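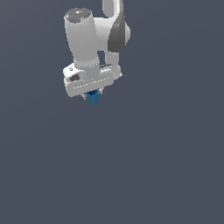

Stokberg advert - what's the song, and is it the same dad?

Started by saadet_a

saadet_a
Right, this has been driving me up the wall since April. The Stokberg sofa advert, the one where the dad carries the armchair up all those stairs and the little girl is sitting in it by the time he gets to the top. Two things. What is the music? And is it the same dad as in the first one, where they move into the flat? My husband says yes, I say no chance, the chin is completely different.

moorhen105
Same dad. He's grown a beard and shaved it off again, that's all. No idea on the song but I like it, sort of plinky.

Lionel D
It isn't a song you can buy, I'm afraid. I emailed Stokberg and got a nice reply saying it was written for the advert and there's no full version. There are only the two verses and the bit of humming. I did ask if they'd put it up somewhere and they said they'd pass it on, so don't hold your breath.

saadet_a
Oh that's a shame! Thanks for asking them though Lionel. I had it down as something from the seventies.

kettle_and_toast
Am I the only one who can't stand it? Every single break during the quiz. The poem over the top is what does it for me. "A chair for the morning, a chair for the rain." What is a chair for the rain?? You'd bring it indoors.

szuyu_lu
It's a chair you sit in when it's raining outside, surely. I think it's lovely. My gran had a chair by the window that was exactly that and I went a bit wobbly the first time I saw it.

kettle_and_toast
Fair enough about your gran, but it's still a sofa company trying to make me cry so I'll take out four years' credit.

moorhen105
They don't mention credit till the last second, to be fair, and then it's in tiny writing.

kettle_and_toast
Well yes, that was sort of my point.

Kamarul S
On the dad question. I've just watched both of them one after the other (quiet evening) and I'm with Saadet, it's two different men. The first one is left-handed, he signs for the keys with his left. The new one does the light switch and the teapot and everything else with his right. Same girl though, she's just got taller.

moorhen105
People use both hands for light switches!

Kamarul S
Not for pouring tea they don't. Try it.

moorhen105
Just tried it. OK, I have tea on the worktop and I'm slightly less sure than I was.

Li-hua Y
Hello, long-time reader, hardly ever post. The first dad is now in the Enache soup advert, the one with the snowed-in bus. I recognised him straight away by his laugh. So it would make sense that they had to find somebody else, if he was tied up with that?

saadet_a
YES. Thank you! I knew I'd seen him somewhere. Husband has been informed and has gone to put the bins out.

Lionel D
The Enache one is much better in my opinion. It tells you a little story and then it shows you the soup. With the Stokberg one I'd seen it 8 times before I knew it was for furniture. I thought it was a building society.

szuyu_lu
I thought it was for stairlifts for the first half, I'll be honest.

kettle_and_toast
Ha! That would be a far better advert.

moorhen105
Does anyone remember the old Stokberg ones from when they only had the shop in Branenmont? It was just the owner shouting prices in front of a wardrobe. I can still do his voice. We bought our bed off the back of that, and we've still got the bed.

Kamarul S
"Come and have a sit!" We used to say it at school. There was a sign behind him with 1,367 on it and I never found out what it was. Too much for a stool and not enough for a three-piece.

Li-hua Y
I always took it for the last bit of the phone number.

Kamarul S
With a comma in it?

Li-hua Y
Hmm. No, perhaps not.

saadet_a
I'd have the shouting man back tomorrow. Mind you, I did like the Pindach biscuit one with the lighthouse, and that had a poem as well, so I can't claim I'm against poems.

kettle_and_toast
The lighthouse one rhymed properly. They tried to rhyme "cushion" with "mission" in this one, and I'm sorry, no.

szuyu_lu
It rhymes if you're from where my mum's from :)

Lionel D
Small update, Stokberg have written back. They confirm it's a new actor, but they wouldn't give me his name. Nothing more on the music. I've asked about the wardrobe man and the 1,367 while I'm at it.

moorhen105
Fine, I was wrong about the dad. I'm standing by the beard as a reasonable theory.

saadet_a
Lionel you're a star. Let us know what they say about the sign, I want to know now as well.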